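4. Bandeja de recogida y muñeca: puesta a punto

Celda Litska, puesto de Cairns. Revisión del 25 de septiembre de 2020. Sustituye a la hoja anterior, tirarla.

Antes de empezar: brazo en pausa, seta pulsada, llave fuera. Tiempo total 30 minutos si la bandeja ya está montada. Si no, ir primero al apartado 3.

4.1 Bandeja y forro

1. Vaciar la bandeja. Todo fuera, también lo pequeño.
2. Pasar un paño seco por el fondo. Nada de alcohol. Las motas y roces que no salgan, dejarlos, no afectan.
3. Cortar el forro de cartón a 645 mm de largo. Cortar con regla, no a ojo, que luego no asienta.
4. Curvarlo con la mano antes de meterlo. Si se mete plano salta a la primera pasada.
5. Fijar con las pinzas negras, una por lado. Apretar hasta que el cartón no se mueva al empujar con un dedo.
6. Repasar el borde. Si una punta del cartón sobresale por encima del labio, recortar.

Nota: el forro se cambia entero. No poner cinta encima de uno roto, los dedos se enganchan y hay que volver a calibrar las dos almohadillas.

4.2 Riel delantero

1. Comprobar que el riel va paralelo al borde cercano de la bandeja. Medir en los dos extremos.
2. Apretar los tornillos del soporte. En cruz, sin pasarse.
3. Limpiar el riel con paño. Sin aceite, aqui no desliza nada.

CUIDADO: no apoyarse en el riel para alcanzar el fondo de la bandeja. Se dobla poco pero se dobla, y la referencia de altura se va.

4.3 Pinza de la muñeca

1. Revisar el aro del soporte hexagonal. Ningún tornillo flojo. Si alguno gira con la mano, sacarlo, limpiar la rosca y volver a montar.
2. Dar tensión a la muñeca. Las dos almohadillas tienen que encenderse.
3. Mirar el color en reposo. Puede tirar a cian o a rosa según la almohadilla, vale cualquiera de los dos mientras no parpadee.
4. Cerrar despacio hasta contacto, abrir, repetir 8 veces.
5. Apuntar el valor de contacto. Por encima de 143, repetir desde el paso 2. Si sigue igual, almohadilla nueva.

4.4 Pasada de prueba

1. Dejar en el forro unas piezas negras de muestra y algo blanco arrugado, para tener claro y oscuro a la vez.
2. Soltar la seta, modo lento, abrir la ventana de la cámara de muñeca.
3. Lanzar la pasada baja sobre el borde cercano. Las manos fuera de la mesa.

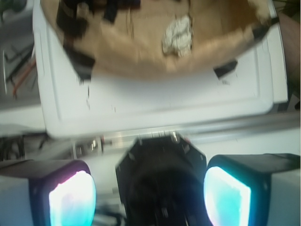
Según Erik, con la pasada a velocidad normal no se puede juzgar el borde del cartón, sale todo corrido, y él baja siempre al modo lento aunque el programa Grumis deje saltárselo. Dice también que si la bandeja queda algo inclinada hay que rehacer la altura y no tocar el riel.

De acuerdo con lo primero, queda como norma: modo lento, sin saltárselo. Lo segundo solo vale si el riel ya se midió en 4.2.

4. Parar el brazo a media pasada y mirar la ventana otra vez. Con el brazo quieto el borde del forro tiene que verse limpio. Si sigue borroso, limpiar la lente.
5. Confirmar que los dos dedos entran en la imagen por abajo, uno a cada lado del soporte. Si falta uno, la cámara está girada – aflojar, centrar, apretar.
6. Terminar la pasada y volver a reposo.

4.5 Cables

Los de la mesa van al lado izquierdo de la bandeja, nunca por delante del riel. Dejar holgura. Si un cable toca el brazo en cualquier punto del recorrido, parar y recolocar antes de seguir – no vale sujetarlo con la mano mientras tanto.

CUIDADO: no desenchufar nada con la muñeca encendida. Primero tensión fuera, esperar a que se apaguen las dos almohadillas, despues tirar del conector. Del conector, no del cable.

4.6 Si algo falla

Almohadilla apagada: revisar el conector de la muñeca, reiniciar. Si no vuelve, cambiarla.
El forro se levanta: pinza floja o cartón mal cortado. Volver a 4.1, paso 3.
El brazo roza el borde: altura mal. Rehacer la referencia con la bandeja vacía.
La ventana de cámara se congela: cerrar Grumis y abrirlo de nuevo, no reiniciar el brazo.

Próxima revisión de este apartado en octubre, con las pinzas nuevas. Hasta entonces apuntar los valores de contacto en la hoja de la celda, los dos dedos por separado.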